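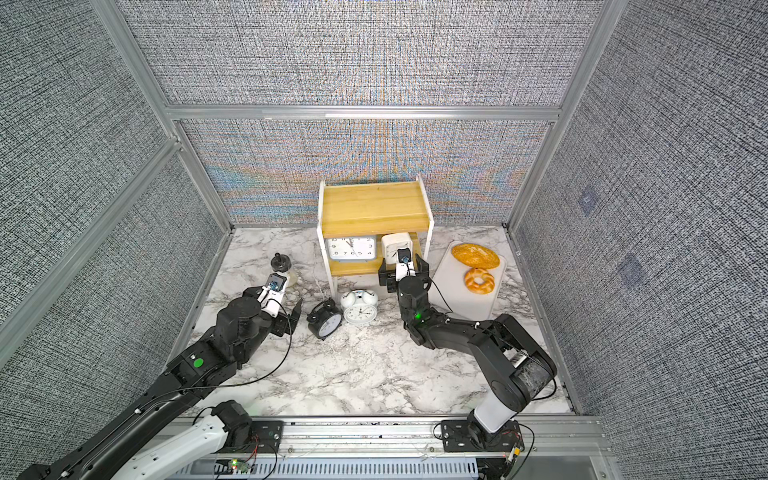

Slowing down at the grasp is the best habit I've picked up since I started driving two arms by hand, and I wish I'd had it in October. I used to fly in, close, and fly out, and then wonder why the policy we trained grabbed at air. Now I stop just short, line the fingers up, close, and wait a beat before I move anything. The little cream alarm clock is where it pays off the most. On the lower shelf it has the white wall clock next to it and a board over its head, so the right gripper has to come at it from the front and there's not much room to fix a bad approach once you're in there. The round twin-bell ones are a whole different game (more on those below, I have opinions!).

So, Nhyira, thank you for the long message, it got me thinking all through lunch. Answers mixed in.

On December 6, 2018, Nhyira Baidoo wrote:

> Hi all, new to the list. We are setting up a two-arm bench at Harnbridge
> and would like to teach tidying tasks by remote control: pick small
> household things off a surface, put them on a shelf, that sort of thing.
> We can already move both arms and record with Monix. What we don't have
> is any feel for what makes a good demonstration. Our first batch was a
> mess and the trained policy mostly waves at the objects.

Welcome! And waving at the objects is a fine start, ours went to the shelf and sat there. Tidying is a great family of tasks for this because you can see so quickly whether you like a demo or not. Either the clock is standing on the shelf or it's lying on its face.

I'd look at your first batch before you record another thing. Play back ten or so at normal speed and watch only the grippers. If yours are like our early ones you'll see lots of tiny back-and-forth moves right before the grasp, where the driver is hunting for the depth. The policy learns the hunting. It has no way to know you didn't mean it.

> 1. How do you decide who (I mean which arm) picks up what? We let the
> driver choose and everyone chooses differently.

We did the same and I'd stop doing it right away. Our rule is dull: each arm takes what is on its own side, and the shelf belongs to whichever arm is carrying. The other one holds still. Holding still is much harder than it sounds when you have a controller in each hand. Your idle hand drifts when you concentrate, and it will drift toward whatever you're looking at. I rest my left elbow on the desk when the right arm is working and that fixed nearly all of it for me.

If you really need both arms at once, to steady something tall for example, record that as its own task with its own name. Mixing it in with the one-arm demos confused ours badly.

> 2. Starting positions. Do you reset everything to marked spots?

No, please don't! We used tape marks for the first month and trained something that could tidy exactly one arrangement of clocks. Move one over by the width of a finger and it was lost. These days whoever resets the bench just puts things down, some upright, some tipped over, some turned away. I like a black clock lying on its back in front of the shelf next to a white one standing up, because the two need different grasps and you get both in a single demo.

Do write down what you used, though. We keep a plain text line per recording with the objects and which ones started tipped, and I've been so glad of it when a training run came out strange.

And leave a few things on the surface that have nothing to do with the task. We have toy food on a cutting board for that, a seeded loaf and a donut, and the arms are supposed to leave it alone. Before we did this, anything round was fair game.

> 3. Round objects are killing us. The clocks with bells on top roll or
> pop out of the fingers.

OK, twin-bell clocks. I love them and I've cursed every one of them. What works for me:

Grip the body, never the bells. The bells look like handles, and on the camera view they look like very good handles, but the clock swings under them and you can't set it down straight.

If it's standing, come in low and level, with one finger on each side of the case, and lift straight up before going anywhere sideways. Most of my drops were from starting the sideways move early.

If it's on its back, don't try to pick it up and stand it in one smooth move. Pinch it near the top edge of the case, tilt it up with the feet still touching the floor, let go, back off, and grasp again as if it had been standing all along. It takes longer. But the second half is then the same motion as all your standing demos, so the policy gets that part nearly free. This was the change that made me want to write to the list in the first place, it helped us that much.

Close slower than you want to. Two of our drivers had very quick trigger fingers and their clocks shot out like wet soap.

> 4. Do you drive by looking at the bench or at the screen?

At the screen, wrist cameras plus the fixed view, and I'd push hard for this one. If you look at the real bench you use things the policy will never see. I can tell how far away a clock is by leaning over a little, and the arm can't lean. It was miserable for the first few days and then it clicked. My rule for guests who want a turn is that they can look straight at the bench for fun and at the screen if we're recording.

The wrist views help with the shelf especially. From the fixed camera you can lose track of what the fingers are doing when the arm itself is in the way, and on the wrist view you can usually still see the edge of whatever you're closing on.

> 5. What do you do with failed demos? We deleted all of ours.

Oh no! Well, gone is gone, but from now on keep them in a separate folder. We sort ours three ways: clean, recovered, and failed. Recovered means the driver fumbled, noticed, and put it right without a reset. Those have turned out to be some of our favorite recordings, because they show the policy how to get out of trouble. Failed ones stay out of training but I show them to every new driver.

One warning on recovered demos. They have to be real fumbles. Balogun (our other bench, we named it after a street) had a week where people faked mistakes to get more of them, and you could spot every one. A person faking a miss misses very neatly.

> 6. How many do we need before it is worth training anything?

Fewer than you'd think for a first look. We train a throwaway at 61 clean demos, a number with no science behind it at all, it's just how many we had the first time it did something we liked. If it moves to the right object you're on track and can keep going. If it doesn't, more of the same probably won't save it and I'd go back to the playback. The full clock set is at 1,943 now, but that's across several drivers and far more arrangements than you need to get going.

> 7. Anyone using the Bunness hand controllers? Ours feel laggy.

Yes, same ones. Check the smoothing setting first. Ours came with it turned way up, which feels lovely in open air and awful near a shelf. Turn it down until it's a bit twitchy, then come back up one step. Also keep your sessions short. I'm useless after 40 minutes and my demos show it, the approach gets sloppy and I start cutting the pause at the grasp.

If you get a chance to record one tipped-clock demo with the let-go-and-regrasp trick, I'd love to hear how it goes on your arms. And send the list a playback of the waving policy too, I have a soft spot for those.

> Thanks in advance for anything at all,
> Nhyira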